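Progress report to the Dretby Fund, second period
Teenage reading and library stock project
Prepared by Aoife Keogh, project lead

This report covers the work since our last update in December. The reading groups are running at both branches, the stock review is finished and the new challenge procedure is in draft. Spending is within budget, apart from one line explained under Money.
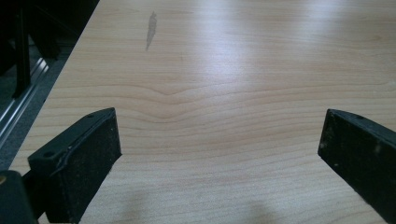
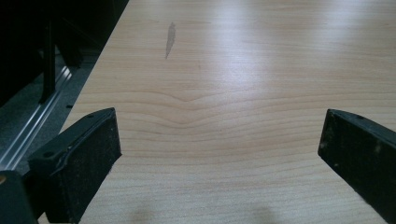

## Stock review

Zuzanna Wieczorek and I went through the whole of the teenage fiction collection, which stands at 1,324 titles across the Pullis and Canpolat branches. The last full review was done before the two catalogues were merged, and it showed. A good number of novels with adult themes were shelved with the nine-to-twelves because of an old spine label, and several quite gentle books had been put in the adult section where teenagers never found them.

We withdrew 77 titles, all of them for condition or because we held a better copy. No book was withdrawn for its content. We reshelved the mislabelled ones and changed the catalogue records to match.

## Reading groups

There are now two groups, one for ages 12 to 14 and one for 15 to 17. The older group meets at Pullis on Wednesday after school and has 18 regular members. The younger group is smaller and attendance goes up and down with the school timetable.

Members choose the books. The older group has leaned towards war novels and one long argument about a dystopian trilogy, which took up three meetings. Erdal Uysal runs the sessions and keeps a short note of each. From his notes, the members are much less interested in whether a book is dark than in whether the ending is believable. They also dislike covers that make a book look younger than it is, and asked us to pass this on to our supplier. We have done so.

## Challenge procedure

We had four written complaints from parents in this period. Three concerned the same novel, which deals with self-harm. Under the old arrangement the book would have been taken off the shelf while the complaint was looked at, sometimes for months. The draft procedure keeps it on the shelf, sets a time limit for a reply and asks two members of staff to read the book in full before answering.

Baltazar Cárdenas has commented on the draft and wants clearer wording on what a parent can ask for in respect of their own child's card. I agree with him - the present wording is vague - and will rewrite that section.

## Money

We have spent £3,350 on new stock. This is slightly over the line agreed, as hardback prices went up after the order was placed. The difference has been met from the printing budget, which was underspent. The Nusar licence for audiobooks has been renewed on the same terms.

## Next period

- Finish the challenge procedure and send it to the Fund for information
- Start lunchtime visits to the secondary school near Canpolat, once the head of English has confirmed dates
- Buy second copies of the titles with the longest waiting lists
- Ask the younger group whether a different day would suit them better

One decision is needed from the Fund. Ertuğrul Dağdelen has offered to lead a writing workshop for the older group, and his fee was not in the original plan. It could be paid from the remainder of the printing budget if you are content for us to move it. Please let me know before the next order goes in.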